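The curator at Rekcombe poured me tea before I had my coat off, and we were soon on to the marble bathers, lent by Prollness, which the council had asked her to screen off for a visiting delegation.
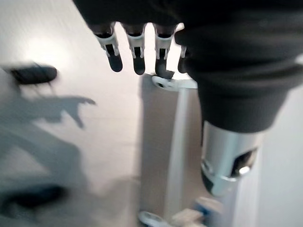 On saying no

"I was polite – I'm always polite – but 17 statues don't become rude because a minister's coming," she told me.

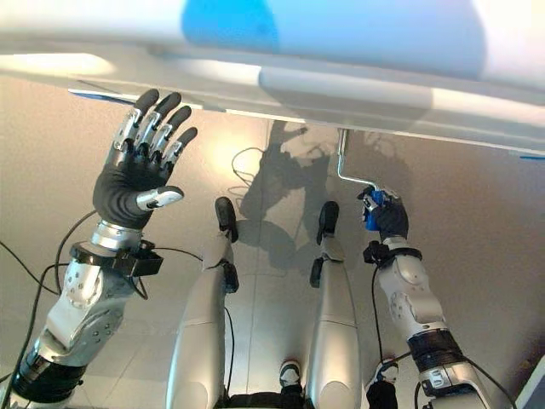
On the letters

She has had 353 of them, all kept, and only 27 cross. "One gentleman in Cadovthorpe sent me a very nice scarf for the tallest."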